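Curavo Shared Wash-Up Area – Progress Report to Onitz
Friday, March 4, 2022

Your December grant was 300 dollars, and 234 of it is spent. The remainder is reserved for shelf paint, a subject on which the building has opinions.

The glossy white tabletop is in use and the marble-patterned cabinet has a pump bottle on top, as promised in the proposal. The cardboard box has yet to find a permanent home. 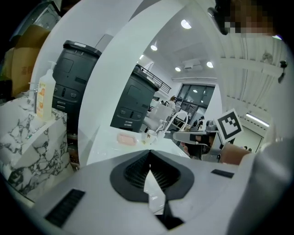 Soap remains the difficult line item. We began with one kind and now have 2 factions, bar and pump, and expect to fund both through spring. The tidying rota has 96 slots, mostly filled, a few of them legibly.

Mugs are still left by the sink – the sign asking people to put them away has been read widely and admired.
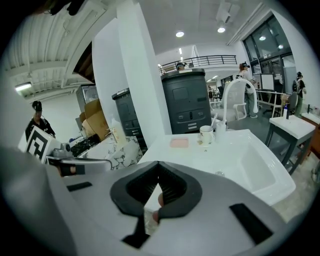 Sink and countertop, with sponge, floral mug and spoon.

Next period: paint, hooks, and a second sign.

14 shares | 2 comments

Recent reports
Mthembu Reading Corner: Final Report
Porniretti Coat Rack Appeal
Onitz Small Grants: How to Apply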